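Do Refurbished Computers Save Schools Money?
Project report, Wednesday, March 29, 2023

Velton sells used desktops to schools and says each one saves a buyer $400. We doubted that number from the start. It comes from a sales flyer, and the flyer compares a used machine with the priciest new one in the Sovuven catalog.

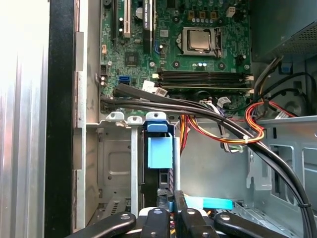 A reader of our first draft objected that we were being unfair, as every seller picks a flattering comparison and a school can check prices for itself. Maybe so. We still wanted a fairer one, so we used the cheapest new desktop we could find, $439 at Mercado. The saving dropped to $157.

Even that leaves out repair time. Kotcombe, the one district that answered us, keeps no record of it.

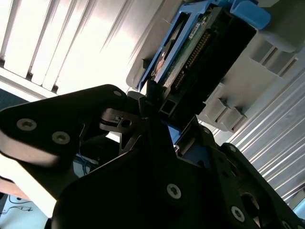 The warranty is the other weak spot. It runs 18 months and does not cover storage, so a school pays for any replacement drive itself. We could not find failure rates from a source with nothing to sell. Until we do, we would treat $157 as the most a school might save.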